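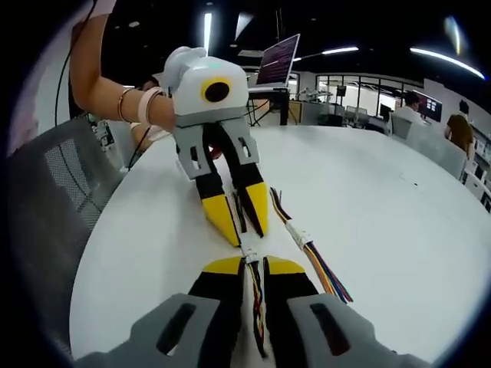 Aušra Krūmiņa had inherited her uncle's model railway in fourteen boxes, and it was the fourteenth, naturally, that held the wiring. She had put it off all summer. The engines had been a pleasure, and so had the little station with its tin roof, and the sheep, but the wiring had sat in the hall with a coat over it until she could bear it no longer and carried it through to the big white table. Black, yellow, red and white, all running along together in one thin bundle, and beside them a ribbon cable lying slantwise with its yellow and orange and red and blue and purple strands spread out at the end like the fringe on a shawl. Her uncle had loved a bit of colour. He had worn a mustard waistcoat to his own retirement party at Koltik, where he had mended telephones for longer than anyone could remember, and he had danced in it too.

"Which one goes to the signal box?" asked her niece Plumine, who was named after a boat and had long since forgiven everyone for it.

"It'll be in the notebook," said Aušra.

The notebook was a great comfort and very little help. Her uncle had written in it every evening, in a small brown hand that leaned over as if walking into the wind, and he had put down everything: what he had soldered, what he had eaten, whether the cat had come in. On one page he had drawn the whole line from the harbour to the mountain village, which he called Morix, and beside the signal box he had written "yellow, as before". They turned back to find out what had come before. Before was a recipe for plum dumplings.

"Well, yellow, then," said Plumine. "There are two yellows."

"There would be."

So they made a pot of tea, the good strong sort that needs a second spoonful of sugar, and worked through the pages together with their heads nearly touching. Bit by bit Aušra began to hear him again, grumbling pleasantly over a loose joint, or promising himself that by November the night train would run with its windows lit. On page five he had bought the first engine. On the last page he had written only, "Lamps at Morix still dark. Ask A. to hold the other end."

Aušra read that twice. She remembered him asking, and she remembered saying next weekend, there was such a lot on just now, and wouldn't it keep? She took off her glasses and gave them a long polish on her sleeve.

"You hold that end," she said at last, "and I'll hold this one, and we'll start with whichever yellow you like best."

Plumine looked them over for quite some time and chose.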